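Ticket 197
Subject: Towels will not fold square, stay folded, or fit the shelf
Product: Fisitz kitchen towels, Masen folding board
Opened by: back office, Kettunen guest apartments
Status: Closed (see last entry)
Priority: Low, raised to Medium by the person who has to open the cupboard

Original report

We switched the kitchen linen over to the Fisitz towels in September. They are nice towels. They dry a plate, they look cheerful on an oven handle, and guests have stopped leaving notes about the old ones. What they will not do is fold into a rectangle. Every stack I make leans. By the fourth towel it has a lean you could ski down, and when the cupboard door opens the top two come out to say hello.

Steps to reproduce: take towel out of dryer, fold in half, fold in half again, place on shelf, close door, open door.

Expected result: towel.

What I get: towel on floor.

Reply from Lendach linen support

Thank you for your report. Please confirm that the towels have been washed before use and that the folding surface is clean and flat.

Update from requester

Washed, yes. The surface is a table. I put a level on it, which is more attention than that table has had in its life, and it is flat.

Reply from Lendach linen support

Thank you. Please try folding with the Masen board supplied with your order. Place the towel face down, center the board, fold the long sides over, withdraw the board, and fold in half.

Update from requester

Tried the board. The board makes a beautiful fold for as long as the board is inside it. On withdrawal it takes the middle of the towel along for the ride, and I am left with something shaped like a canoe. Also, "face down" assumes the towel has a face. I looked at both sides for a while under the good lamp and I could not tell you which one I'd recognize in the street.

Tried since then:

Folding warm, straight out of the dryer. Slightly better. Corners still off by a thumb's width.
Folding cold. Worse, and the towels have opinions by then.
Ironing first. Works very well. I am not ironing 152 dish towels.
Rolling them. They roll fine and then roll off.
Dryer on the lowest setting. No change, except that I now own damp towels.

Reply from Lendach linen support

Could you describe how the towel is held at the start of the fold? In our experience, trouble with corners often begins with the first lift.

Update from requester

A fair question, and one I resented until I went and watched. The usual way around here is to grab whatever part of the towel is nearest and sort it out in the air. I had assumed this was folding. I am told it is "bunching with confidence."

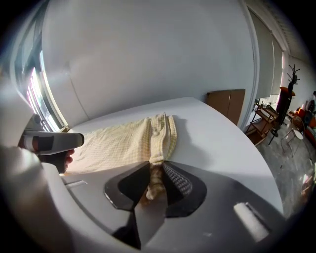
The weave is where I think the trouble starts. It's loose enough that the cloth stretches on the diagonal and hardly at all along the straight, so whichever bit you take hold of decides how the rest will lie. Pinch a pale yellow one by a gathered handful near the front of the table and you get a twisted rope at the pinch, a ridge standing up behind it, and the remainder fanned out to the left with its lower edge curling under. Fold on top of that and the ridge goes into the stack with everything else. I have been building my shelves out of ridges.

So, new procedure, which I have been running for a week:

1. Lay the towel down and let go of it. This is the hard part.
2. Smooth from the middle out to the edges with a flat hand. Go with the weave and stay off the diagonal.
3. Turn out any edge that has curled under. There is always one, and it is always the one facing away from you.
4. Pick up two corners of the same short side. I mention this on account of what I found myself doing, which was one corner and something I had taken for a corner.
5. Bring them over to the other short side, put them down, smooth again.
6. Repeat for the second fold. Crease with the side of the hand.
7. Stack with the folded edge toward the door.

Result: stacks stand up. I can get up to 12 on the narrow shelf before the lean comes back, and the lean is now what I would call a posture problem.

Reply from Lendach linen support

We are glad to hear this. Would you like us to arrange a return of the Masen board?

Update from requester

No, thank you. It has been under the short leg of the drying rack since the second day and the rack has never been happier.

Two things still open from my side:

The care label is sewn into a long edge, close to a corner, and makes that corner thicker than the other three. In a tall stack this adds up. I have started turning every other towel around so the labels take turns. If the next batch could have the label somewhere in the middle, I would get that minute of my day back.

The care card says "fold as desired." Please consider saying anything else.

Reply from Lendach linen support

Both comments have been passed to Fisitz. The wording on the care card is under review. May we close this ticket?

Update from requester

Go ahead. If the bath towels turn out to have the same weave I'll open a new one, and you will know the handwriting.

Closed March 29, 2020
Resolution: Handling. No fault found in product.
Requester comment on resolution: Noted, with a small sigh.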